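Open day at the Dotaswood root store, 8 July 2021

We got to Dotaswood a little after the gates opened and parked on the grass beside the seed shed. The farm sells most of its crop through Pisasine, and the open day is the only time visitors are let into the store and the sorting room. Entry was free. Coffee cost two dollars.

The store is a long, low building kept dark and cool. Our guide took us through in small groups and explained how the crates are stacked so air can move between them. Last season's crop was nearly gone, and only four rows were still standing. The new one comes in from September.

In the sorting room we were told what gets pulled from the line: rot, deep cuts, anything badly shriveled. Fine lines on the skin are mostly a matter of looks, and those go to the soup kitchen trade at a lower price.

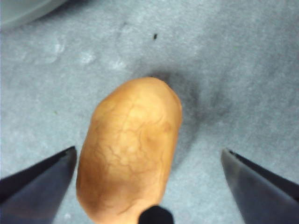 Enriquez, on the same tour, thought the wrinkled ones were fine for mashing and said shops were too fussy about skin. The guide agreed but said buyers set the grade. We left with two bags from the farm stand and took the back road home.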